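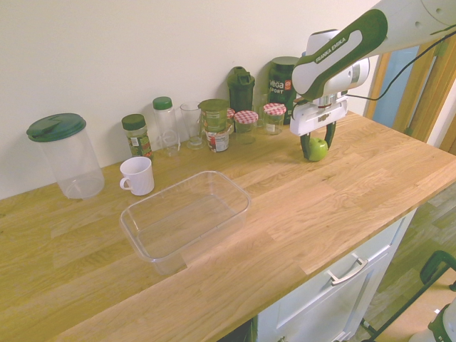

June, kitchen counter cell, 2:40 pm

Going through the handling rules again before the next block of episodes. We are at 1,168 kept out of 1,251 recorded. Most of the rejects break rule 2 or rule 4, so I am rewriting both.

Rule 2, old: "Start from a safe pose." Too vague. New: start with the gripper open and clear of the tallest item on the counter.

Rule 4, cables: check the slack at the wrist before each block, with the arm stopped. A loop in front of the gripper is a note in the log. A loop that touches the fingers or the object is a reject.
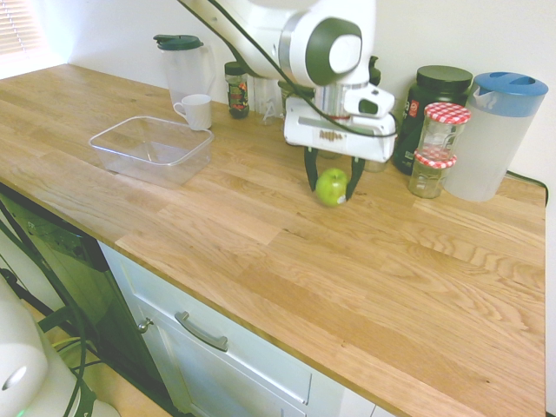 Rule 5 stays. Glass goes to the back by the wall, and the operator keeps one hand on the stop whenever the arm works near it.

Godfrey Waweru wants the layout reset to the Mwakalinga sheet every time. I would allow small shifts if they are logged. Left open.

To do:
- relabel episode 447, wrong object name
- print the new rules and tape them up by the stop button
- ask Godfrey about speed limits for soft fruit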